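4. Limpeza e manutenção do desktop antes de o voltar a pôr ao serviço

Esta secção aplica-se aos computadores de secretária recuperados que saem do armazém com a etiqueta Jusstead. Parte-se do princípio de que já leu a secção 3 (inventário e triagem) e de que a máquina passou no teste de arranque. Se não passou, a limpeza não a vai salvar, digam o que disserem os fóruns.

4.1 O que é preciso e o que lhe vão tentar vender

Para uma limpeza decente bastam:

Chave Phillips média
Pincel macio e seco, de cerdas compridas
Soprador elétrico ou lata de ar comprimido
Pano de microfibra sem pelo
Álcool isopropílico
Massa térmica (só se for retirar o dissipador)
Uma taça para os parafusos

O kit Flaltex traz mais de uma dúzia de peças. Usamos quatro. As espátulas de plástico partem-se à segunda utilização e o "gel captador de pó" deixa resíduos nos conectores, apesar de a embalagem prometer o contrário. Quem já tem o kit pode ficar com o pincel e com a pulseira antiestática e arrumar o resto.

Nota: a pulseira só serve se estiver ligada a uma superfície metálica com terra. Pendurada no pulso e presa a uma mesa de madeira é um adorno.

4.2 Antes de abrir

1. Encerre o sistema operativo pelo menu. A suspensão não conta como encerramento, e o arranque rápido do Windows também deixa a máquina num estado intermédio. Se tiver dúvidas, mantenha premida a tecla Shift ao clicar em Encerrar.
2. Desligue o cabo de alimentação da tomada e da fonte.
3. Carregue no botão de ligar e mantenha-o premido durante 9 segundos.
4. Retire todos os cabos traseiros. Fotografe-os primeiro, se a máquina tiver mais do que uma saída de vídeo.
5. Coloque a caixa deitada, com o painel amovível para cima, numa mesa com boa luz.

CUIDADO: nunca abra a fonte de alimentação. Os condensadores podem conservar carga muito depois de o cabo ter sido desligado. Há vídeos em que se vê gente a fazê-lo com uma chave de fendas e um sorriso, e nenhum deles mostra o que acontece quando corre mal.

4.3 Remover o pó

1. Comece pelos filtros e pelas grelhas exteriores, com o pincel seco.
2. Segure as pás de cada ventoinha com um dedo antes de soprar. Uma ventoinha que roda livremente sob o jato pode estragar os rolamentos.
3. Sopre em rajadas curtas, de dentro para fora. Mantenha a lata na vertical.
4. Passe o pincel entre as aletas do dissipador. Pó compactado não sai com ar, por muito potente que o soprador se anuncie.
5. Limpe o fundo da caixa com o pano apenas humedecido em álcool. Não passe o pano na placa-mãe.

Nota: o manual do soprador Sandberg recomenda a velocidade máxima "para resultados profissionais". Trabalhamos na mínima. Na máxima, o pó muda de sítio e os conectores pequenos soltam-se.

CUIDADO: não use o aspirador doméstico dentro da caixa. A ponta de plástico acumula carga eletrostática e suga tudo o que estiver solto, incluindo os jumpers que vão fazer falta.

4.4 Peças soltas, tampas e encaixes

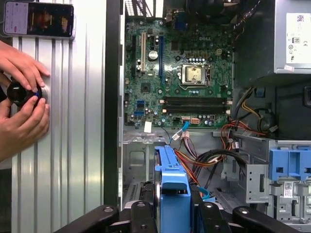

A maior parte dos estragos que nos chegam vem de peças forçadas, muito mais do que do pó. Existe a ideia de que um encaixe que resiste está a pedir mais força, e essa ideia custa-nos trincos, patilhas e pernos todos os meses. Quando trabalhar com uma peça redonda sobre o chassis, faça como na fotografia da caixa Dell aberta: uma mão espalmada por cima, apoiada no painel canelado, e a outra por baixo da peça. Com as duas mãos consegue perceber se ela assenta a direito. Com uma só, inclina quase sempre. Se não assentar à segunda tentativa, pare e veja se há um cabo entalado ou um resto de parafuso no encaixe.

1. Alinhe a peça sem pressionar.
2. Pressione por igual, com os dedos afastados dos bordos cortantes da chapa.
3. Nos encaixes roscados, rode primeiro no sentido contrário ao do aperto até sentir a rosca cair no lugar. Só depois aperte.
4. Puxe ligeiramente para confirmar. Se ceder, repita desde o passo 1.

Nota: as chapas interiores das caixas económicas raramente vêm rebarbadas. As luvas finas ajudam, mas tiram sensibilidade. Fica ao critério de cada um.

4.5 Massa térmica: sim ou não

A resposta da internet é sempre sim. A nossa é: só se houver motivo. Retirar um dissipador que está a funcionar bem acarreta o risco de dobrar pinos ou partir um suporte, em troca de uma diferença que muitas vezes não se mede.

Substitua a massa se:

A temperatura em repouso ultrapassar os 50 °C depois da limpeza
A ventoinha do processador acelerar sem carga que o justifique
O dissipador já tiver sido retirado por outra razão

Se substituir:

1. Ligue a máquina durante alguns minutos antes de começar, para amolecer a massa velha. Volte depois a cumprir todos os passos de 4.2.
2. Desaperte os parafusos em cruz, meia volta de cada vez.
3. Rode ligeiramente o dissipador antes de o levantar. Não o arranque na vertical.
4. Limpe as duas superfícies com álcool e espere que sequem.
5. Aplique uma gota do tamanho de um grão de arroz no centro do processador.
6. Volte a apertar em cruz e ligue a ficha da ventoinha.

A massa Ulley, vendida como "de classe laboratorial", deu-nos nos testes internos os mesmos valores que a mais barata da prateleira. Compre a que quiser, desde que esteja dentro do prazo.

4.6 Fechar e verificar

1. Conte os parafusos na taça. Se sobrar um, volte a abrir. "Sobra sempre um" é uma frase que não aceitamos na oficina.
2. Ligue apenas alimentação, teclado, rato e monitor.
3. Arranque e entre na BIOS. Confirme a memória instalada, os discos e a rotação das ventoinhas. Um valor fixo, por exemplo 1314 rpm que não mexe mesmo sob carga, indica normalmente um controlo manual esquecido por quem usou a máquina antes.
4. Deixe o sistema ligado 60 minutos com a caixa fechada. Com a caixa aberta, as temperaturas não representam o uso normal.
5. Registe os valores na ficha da máquina, mesmo que pareçam bons.

CUIDADO: se sentir cheiro a queimado ou ouvir estalidos, desligue na tomada e não volte a ligar "só para confirmar".

4.7 Periodicidade

Os fabricantes de produtos de limpeza sugerem uma intervenção por mês. Num escritório sem alcatifa e sem animais, uma vez por ano chega, de preferência em novembro, antes de o aquecimento começar a levantar pó. Máquinas pousadas no chão pedem duas. Os programas que avisam que "o seu computador precisa de ser limpo" não medem pó nenhum e devem ser desinstalados segundo a secção 5.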